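Pesar
A list of household things and how much they weigh 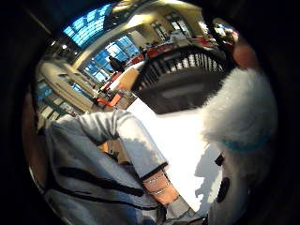 Pesar is a plain table of weights. Each row is one object from an ordinary home, put on a scale, written down, and put back where it came from, or near there. A saucepan. A winter coat. The bag of bags under the sink. If you have ever needed to know what a shower curtain weighs and found that the internet would only tell you what it weighs in its shipping box, you are the audience, and welcome, both of you.

The name is Portuguese for "to weigh." It also means "grief." Hélder Sampaio picked it and let the rest of us use it for a month before mentioning the second meaning.

What is in the folder

items.csv - the table itself, one object per row
rooms.csv - a short list of room names, so that "den," "study" and "the room with the ironing board" all end up as the same thing
scales.csv - which scale was used for what, and how far off it was last time we checked
notes.txt - remarks too long for the notes column, mostly by Corina Prantl
old/ - the first version, kept for sentimental reasons, please don't use it

There are 2000 rows in items.csv. We stopped there on purpose. Emil Hubmann had been in favor of going on until we ran out of objects, and he was shown the garage.

Columns in items.csv

item_id
A number. It means nothing. Gaps in the sequence are rows we threw out, and there is no point asking what was in them.

name
What a normal person would call the thing. We tried a proper naming scheme first and ended up with "vessel, cooking, lidded, small," at which point Aurelia Mayrhofer took over this column and changed everything back.

room
Where the object lives, which may differ from where it was found. Scissors are filed under kitchen by majority vote.

grams
Weight in grams, whole numbers. Objects under 10 grams were weighed on the small scale and rounded anyway. If you need the weight of a button to two decimals you should be using a different table and possibly seeing more of your friends.

state
One of: empty, full, part, na. A full soap dispenser and an empty one are different objects as far as your moving boxes are concerned. "Part" means somebody was still using it and wouldn't let go.

soft
yes or no. Soft things (blankets, coats, cushions, slippers) take up moisture from the air and drift. See below under Known problems.

material
Free text, filled in by whoever did the weighing. Quality varies. Benedikt Lüthi writes "metal" for everything from foil to the radiator cover. Corina once wrote four lines about a cutting board, which is how notes.txt got started.

scale
Points to a row in scales.csv.

weigher
Initials. BL, HS, EH, CP or AM.

notes
May be blank. Often should have been.

How things were weighed

The method is dull and we stuck to it fairly well. Put the scale on a hard floor. Turn it on and wait for the zero. Put the object on. Wait until the number stops moving. Write it down before you do anything else, including answering the door. Take the object off and check that the scale goes back to zero. If it doesn't, start over.

Every object was weighed 2 times, by the same person, with the object lifted off in between. If the two readings differed by more than the scale's last digit, we went again until we had a pair that agreed. The table holds the agreed number only. The early readings were on paper and the paper was used to light a grill in May.

Floppy things were folded or bundled so that no part touched the floor. This sounds obvious. The first version of the table has a duvet in it that weighs as much as a paperback, with most of the duvet resting comfortably on the linoleum.

Things too big for the scale were weighed by the bathroom method: person holding object, minus person. The rows done this way have "held" in the notes column. We do not publish the weight of the person and we have been asked, so please stop.

Scales

We used three. The big one is a Bestley platform scale that Emil bought secondhand and speaks of warmly. The middle one is a kitchen scale. The small one is for letters and was never intended for spice jars, though it has been very decent about it.

All three were checked at the start and the end against the same set of brass weights. The kitchen scale read high by 2 grams at the end. We have left its rows alone. You can subtract it if you like, but nobody's moving van has ever tipped over because of two grams of colander.

Known problems

Soft things drift. A bath mat on a rainy morning and the same bath mat after a week of heating are noticeably different, and we did not control for this beyond avoiding laundry day. If soft is yes, treat the last digits as decoration.

Too many mugs. Every one of us, left alone in a kitchen, weighed the mugs first. They are easy, they stack, they feel like progress. If you take an average over the whole kitchen you will mostly be taking the average of mugs. Filter them out or weight them down, and yes, we know.

Not enough furniture. Sofas are heavy and we are not young. There are 8 chairs and one nightstand. The nightstand was done with its drawer in, then with its drawer out, and counts as two rows.

Regional taste. All of the homes are in or near Lindamham, where people own more casserole dishes than seems reasonable. We'd be careful about using the table to say anything about homes elsewhere, or about casseroles.

Room names. Open-plan apartments broke rooms.csv and it has never really recovered. If an object's room is "main," that's why.

Sin. The code SIN in the material column is not a judgment. It was Hélder's short form for "sintético," and it got into a batch of rows before anyone asked. We kept it out of affection. Read it as "synthetic." We have had one email from someone who thought we were making a point about fleece.

What people use it for

Guessing the load for a move. This was the original reason. Aurelia was moving to a fourth-floor walk-up and wanted to know how many trips it would take. The estimate came out low, on account of the books, which she had described to us as "a few."

Teaching. A middle school class used the table for a unit on averages and wrote to tell us that our mean and our median were very far apart. They were correct. It was the cast iron.

Packing lists, mail costs, figuring out whether a shelf will hold. For the shelf, please leave a generous margin and don't mention us to the landlord.

What not to use it for

Anything medical. Anything with a pulley. Settling a bet about a particular brand, as we left brands out and can't put them back. Claims for lost luggage - somebody tried this and the airline was not impressed by a CSV.

How to read the file

It is comma separated, UTF-8, with a header row. Commas inside names are in double quotes. Ignore anything your spreadsheet says about dates: there are no dates in the table, but the item called "may be broken (clock)" has been turned into one by at least two different programs.

A blank in grams means we lost the number. A zero in grams means the object was really put on the scale and the scale really said zero. There is one zero. It's a feather.

Adding rows

We aren't taking new objects, as explained above. We do take corrections. If you think a row is wrong, send the item_id, what you think it should say, and what scale you used. "That seems like a lot for a whisk" is a feeling and goes in a separate folder, which Benedikt reads when he's low.

If you'd like to make your own version for your own town, go ahead and copy the columns. We would suggest adding one for height of shelf, because after the first hundred objects you start to notice which ones you've been avoiding. We'd also suggest agreeing what a "set" is before you begin. Is a teapot with its lid one object? Is a pair of boots? We said yes and yes, then no for salt and pepper, and we couldn't tell you today how that meeting went.

Changes since the old version

Duvet fixed
Rooms merged
"Vessel" removed everywhere
Ladder moved from kitchen to garage, over Emil's objection
All weights in grams (the old file had ounces for anything Corina's mother owned)
Duplicate toaster removed
Duplicate toaster put back, it was a different toaster

License and credit

Free to use for anything, including for money, if you can think of a way. Credit "the Pesar table" somewhere a person might see it. Weighing by Benedikt Lüthi, Hélder Sampaio, Emil Hubmann, Corina Prantl and Aurelia Mayrhofer. Column names by Aurelia. Spelling by whoever was last.

Questions go to the address in notes.txt, at the very bottom, under the cutting board.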